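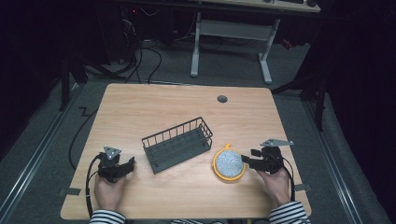

Evening Receptionist (part-time), Tomoana Language Centre, Burkerau

August 29, 2023

Tomoana Language Centre is looking for a part-time receptionist to cover the evening classes at our Burkerau site. The post starts in October, at the beginning of the autumn term, and is fixed for one school year in the first instance. Most of our fixed posts have been renewed in the past, but we can't promise this when we appoint.

The centre teaches adults, mainly in small groups. We run beginners' and intermediate courses in the evening, and a reading group that meets every second week. The front desk is the first place learners come to with a question, and on a busy night that can be a lot of questions in a short time, most of them in the ten minutes before class.

What the job involves

Opening the front desk before the first class and closing it after the last one.
Greeting learners and visitors and telling them which room they need.
Taking enrolments and course fees, by card only, and giving receipts.
Answering the phone and the general email address.
Keeping the class registers up to date in Bokura, our booking system.
Ringing learners when a class is cancelled or moved at short notice.
Photocopying for teachers, if it is handed in before the start of the evening.
Checking the classrooms at the end of the night, closing windows and setting the alarm.

You will work on your own at the desk for most of the shift. A senior member of the teaching staff is always in the building and can be called on if there is a problem. The daytime office leaves a handover sheet, and we ask you to fill in the same sheet before you go home.

Hours and pay

The post is for 9 hours a week in term time, worked over two evenings. Which two evenings can be agreed with the person appointed, but they need to stay the same for the whole term. There is no work during the school holidays, apart from one enrolment day before each term, which is paid at the normal rate.

Pay is on the first point of our office scale. Holiday pay is added to each month's wages. Travel to and from work is not paid. There is parking behind the building after office hours, and the Brelov bus stops across the road. The last bus back to Brelov leaves after we close, but only just, so please check the times if you would be relying on it.

What we are looking for

You should be comfortable talking to people whose English is limited, and patient when something has to be said more than once. You need to be able to use email and a spreadsheet. We will train you on Bokura, so you do not have to have used it before. Some experience of reception, shop or office work would help. A second language is useful but we don't ask for it.

We would be happy to hear from people returning to work, from students, and from people who already have a daytime job. You must be 18 or over, as the post includes locking up.

The reception area and all ground-floor classrooms have step-free access. The upper rooms are reached by stairs only. If this would affect you, tell us and we will arrange for someone else to do the closing check upstairs.

How to apply

Send a CV and a short letter, no longer than one page, saying why you would like the job and which evenings you could work. Applications can be handed in at the Burkerau office or sent through the contact form on this site. Please write "Evening reception" in the subject line. You do not need to send certificates or references at this stage.

We will read applications as they come in, and the advertisement will be taken down once we have enough to interview. Interviews last 30 minutes and take place at the centre. They include a short practical task at the desk computer. Everyone who is interviewed will get a reply by phone or email, whether or not they are offered the post.

The person appointed will be asked for the names of 2 referees and will have two paid training evenings before term begins.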